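The Cabinet Wins Another Round

By Cherry Mae Lagman

I have now been to the open day at Lacson twice, and both times I came home with a tote bag. Last year there was also a pen.

The big draw this time was household robots, or the training of them. You stand in line, you get a sticker, and Virgilio Bañez of Fititton walks you over to a row of screens where the robots practice in a made-up house before anyone lets them into a real one. There were 60 of us on the morning tour. The man next to me had driven 134 miles and wanted to know if it could do gutters. It can't do gutters.

What it is supposed to do is open a cupboard. I know how that sounds. I had pictured something with more drama, maybe an omelet. Instead we crowded around a screen and looked at a cabinet, very close up, for a good long while.
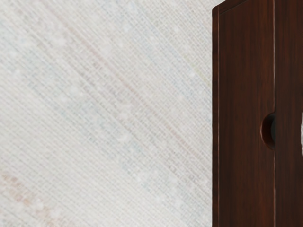
A simulated cabinet at the Lacson open day. The finger pull is the dark half-moon beside the seam.

Bañez told us the software had been through 2,000 tries at doors like it, and he said so with the pride of a father at a recital. A woman up front asked how many had worked. He said that was a great question, and then he showed us the gift shop on the map.

I'm not making fun of him, or not only him. I own a cabinet with a scooped-out pull and I have broken a nail on it. There's no knob to grab. You have to find the hollow, hook your fingers in and tug, and I had never given one thought to how I do that until I watched grown adults with degrees fret over it. That was worth the parking.

My complaint is with the brochure. It promises "help around the home" and shows a family laughing on a couch. Put the cabinet on the cover! I would trust a company that said, we are stuck on cupboards, come and look. The folks at the next booth, Tratidik, had a slogan about tomorrow and a bowl of mints.

Tickets are going up in March, according to the sticker lady. I'll probably pay. I want to see what's in there.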